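How Do You Buy a Robot?

A page for young readers, by Pendo Massawe

When you want a new bicycle, you probably do some thinking first. How much does it cost? Does it fit me? Where will I keep it? Do I need a helmet and a lock also?

Grown-ups who buy robots must ask the same kind of questions. In this page I will tell you how it is done. I help people to plan their robot money, and I have done it for 8 years. Before that I did not know that such a job existed!

First question: What is the job?

Many people begin with the wrong question. They ask, "Which robot is the best?" But there is no best robot, in the same way that there is no best shoe. A rubber boot is very good in the rain and very bad for running a race.

So we begin with the job. Let us say that a shop called Brusodar wants a robot to help with groceries. The robot must take a vegetable from a table and put it in a basket. It must also take a fruit out of a bag. For you this is easy. You do it when you are thinking about something else. For a robot these are two different jobs, and the second one is much harder.

Before anybody pays for a big machine, it is wise to try the job on a small table with small arms. You can even practice with toy food. 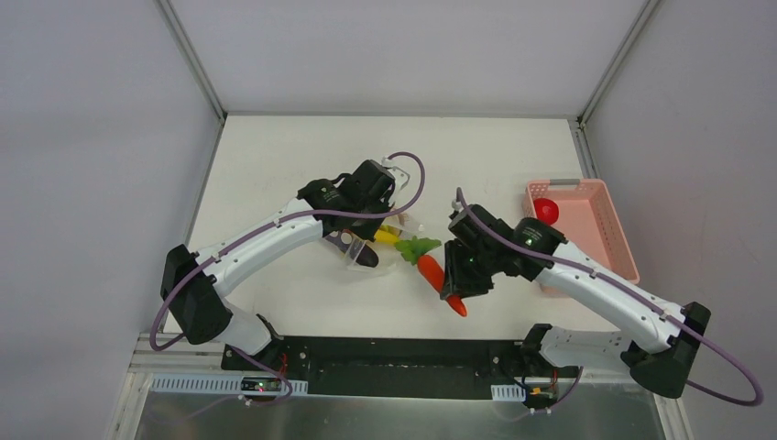 Two arms, one toy carrot and a pink basket. Would you send the left arm or the right arm?

One arm or two?

Two arms cost more than one arm. You have to buy two of each motor, two grippers and more cables. (A gripper is the hand of the robot.) So the first thing a careful buyer asks is this: can one arm do it?

Try it yourself at home. Put one hand behind your back and pick up a carrot. No problem. Now, still with one hand, take an apple out of a plastic bag. The bag moves around, it closes itself, it comes up together with the apple. You will want your other hand very soon! One hand can hold the bag and the other one can go in.

If the robot will only move carrots to a basket, one arm may be enough, and we save money. If it will also work with bags, I would look at the price for two.

What does it cost?

Now we come to the numbers. Numbers are my favorite part, but I will not be angry if they are not yours.

The people at Brusodar had 3,270 dollars to spend. This amount is called the budget. A budget is a promise you make to yourself before you go shopping. You write down how much you can spend, and then you stay inside it.

They found a pair of small arms from a company called Wikon. The arms did not cost the whole budget, and everybody was happy. Somebody wanted to order them the same afternoon. I asked them to wait until we made the second list.

The second list

The second list is for all the things that are not the robot. When you buy a bicycle, this is the helmet, the lock, the pump and the lights. For a robot, we wrote down these things:

A strong table, so the arms do not shake.
A rail or a plate to fix the arms on.
Cables, and something to hold the cables in their place.
Cameras, so the robot can see what it is doing.
A computer.
Extra fingers for the grippers.
Things to practice with.

When we added the second list together, it was 787 dollars. That was a surprise for them. If you take 787 away from 3,270, you have 2,483 dollars left, and this is the real amount they could spend on arms. You can check my subtraction with a pencil. The Wikon arms were still possible, but only just.

Look again at the two arms with the carrot. Each arm has a long purple cable which makes a big loop. The cable must be long because the arm moves, and a short cable would pull. When I visit a place and see cables, I always think, "Did they put this on the list?" Very often they did not.

Which fingers?

A gripper can have many kinds of fingers. Some are wide and flat. Some are soft like rubber. Some are thin, like tweezers. Wide fingers are good for a big thing such as a loaf of bread. Thin fingers can go into a small space, but they can also press too hard on one point, and a ripe tomato does not like that.

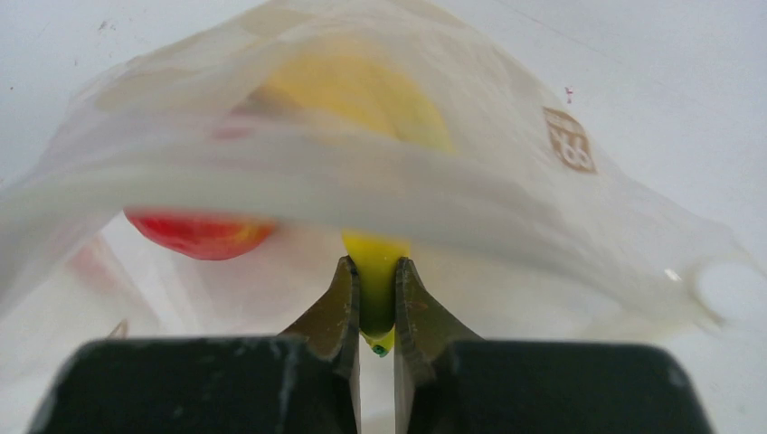
Fingers are the part of the robot that I tell buyers to choose last and to test the most. A company called Ferau sells them in sets of 3, and it is tempting to take the first set you see. Please look at the hard job first. In the bag there is something long and yellow and also something round and red, and the plastic is lying over a part of them. The two pointed metal tips are holding the yellow thing by its narrow end, where you can see a tiny green tip. With points like these, the robot can take hold of a small end and does not need to put a whole big hand inside. The metal has some little marks on it also. Fingers touch things all day, so when you make your budget, put in money for new ones.

Who will take care of it?

A robot is a bit like a pet, only it does not eat. It needs a place to live, a person who cleans it, and a person who knows what to do when it stops. Before you buy, you have to know the name of this person. "Someone will do it" is not a name.

You also have to plan the time. Small arms can come in a box, and then you must put them together. At Brusodar they ordered in August and they were hoping to begin the next morning after the box came. I told them to be patient, and to keep the first days only for learning.

Rent it or buy it?

Sometimes you do not have to buy. There is a place called Chisholm where you can rent two arms and try your job. You pay less at the beginning, but you have to give the arms back, and if you rent for a very long time you may pay more than the robot costs. It is the same with library books and bookshop books, only the library is free.

Make your own robot plan

Take a piece of paper and choose one job in your home that you would like a robot to do. Feeding the cat, maybe, or putting socks in pairs. Write the job at the top. Then answer:

Does it need one arm or two?
What kind of fingers does it need?
Where will it stand?
What is on the second list?
Who takes care of it?

Show your plan to a grown-up and ask them what you forgot. When I made mine, it was for washing the dishes, and my daughter asked me how I would keep the motors dry. I had to start a new piece of paper.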